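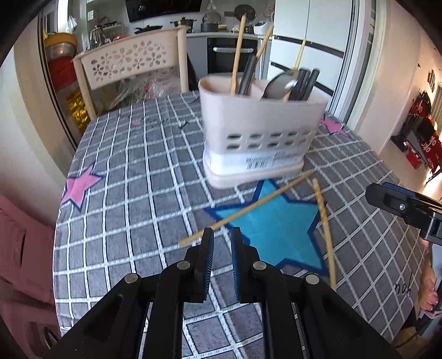 Sorting out the cutlery pot (and the chopsticks, and my glasses)

I've never had a proper cutlery drawer in this flat. There is one drawer, it sticks, and it's full of tea towels, takeaway menus and a rolling pin I can't bring myself to part with. So everything we eat with lives in a stand-up holder, and over the years I've got quite fussy about how that's done. A few of you asked after my October post on small kitchens, so I've written it all down, in no sensible order.

Two compartments are enough

I used to have a holder from Felow with five little sections and it drove me up the wall! Forks in one, teaspoons in another, and within a week everything was everywhere. Now it's a plain plastic one with a single divider. Chopsticks can lean in either half, black-handled things go in handle up, and the spoons go in bowl up so I can see what size I'm grabbing. My sister thinks bowl up is unhygienic, and if you have small children with sticky hands she's probably right. Turn them over. I like to see my spoons.

Look for holes and a tray

Wooden chopsticks hate sitting in a puddle. I lost a whole set to black ends in a lovely ceramic jar with no drainage, and I still feel cross about it. What you want is slots or holes in the sides, so air gets round, and a tray underneath to catch the drips. Lift the holder off the tray every few days and tip the tray out. If you've left it longer than that (I have, plenty of times) give it a soak in hot water with a spoonful of bicarb and go into the corners with an old toothbrush.

Wash the holder before you fill it

They sit in warehouses and on shop floors, so into warm soapy water it goes, film off, tray separate. The label is the annoying bit. I leave it on for the first couple of weeks if I'm not sure I'm keeping the thing, then it has to come off or the edges go furry. Hairdryer on low, peel from one corner, and a dab of cooking oil on whatever sticky stuff is left behind. Leave the oil for ten minutes, wipe, wash again. Don't scrape with a knife, it scratches the plastic and the scratches hold dirt for ever.
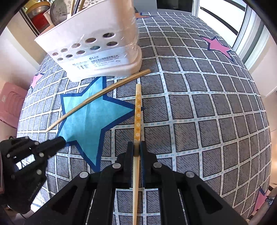 A plain chopstick on the star cloth and a flowery one held in the gripper, with the basket in its clear film.

Pair up your chopsticks

Tip the lot out on to a cloth somewhere flat and roomy, and line them up side by side. You'll find odd ones. I found 19 sticks last time I did the whole kitchen, which tells you straight away that something had gone missing. Roll each one along the worktop with your palm – a bent one wobbles, and a bent one is a misery to eat noodles with. Those go in the garden to hold up seedlings.

Patterned ones are the easiest to keep in pairs, obviously, but the pattern doesn't like a long soak. I wash mine quickly under the tap and dry them with a towel. The plain wooden ones get a wipe of food-safe oil now and then. My friend Zoriana Nazarenko swears by walnut oil, but I won't have it in the house with my nephew's allergy, so I use the mineral sort sold for chopping boards. One small bottle has lasted me 3 years.

Dry them flat first

If I can be bothered, I lay the sticks on a clean tea towel overnight before they go back in the holder. Criss-cross is fine, you just want air on all sides. In winter I put the towel near the radiator (near it, please, I've warped a few by putting them on top).

Keep the table for table things

Now the bit where I tell myself off. The dining table is the first flat place anyone reaches, and it collects whatever was in your hand. In our house it's keys, post, hair clips and above all glasses. 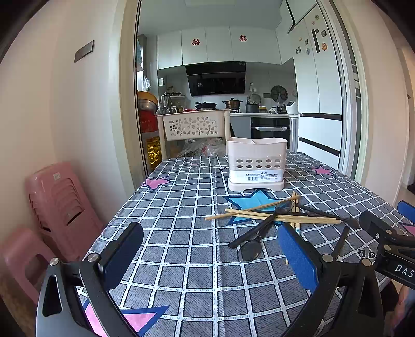

Glasses and cutlery are a bad mix, and I've got the scratched lens to prove it. A pair left lying among the chopsticks will get swept up with them by whoever's clearing, and at my last eye test I was told a new lens would be 97 pounds, so I've become very strict. There's now a saucer on the windowsill for specs and that's where they go before anybody sits down. If you do find yours in a pile of sticks and spoons, lift the other bits off one at a time, and pick the glasses up by the bridge. Rinse them before you wipe them, too, as there's always a grain of salt somewhere.

Spare stools, while I'm at it, stack beautifully if they're the plastic sort. Against the wall, out of the way of the kitchen door, and you can get the mop round them.

A word on patterned cloths

I love a busy tablecloth. Checks and stars hide soy sauce like nothing else! The trouble is they hide crumbs as well, so run your hand across it after every meal, and shake it out of the back door before you set the holder down again. For greasy spots I rub in a drop of washing-up liquid, leave it while I do the pans, and dab it off with a warm cloth.

Next month it's the tea towel drawer, if I can get it open.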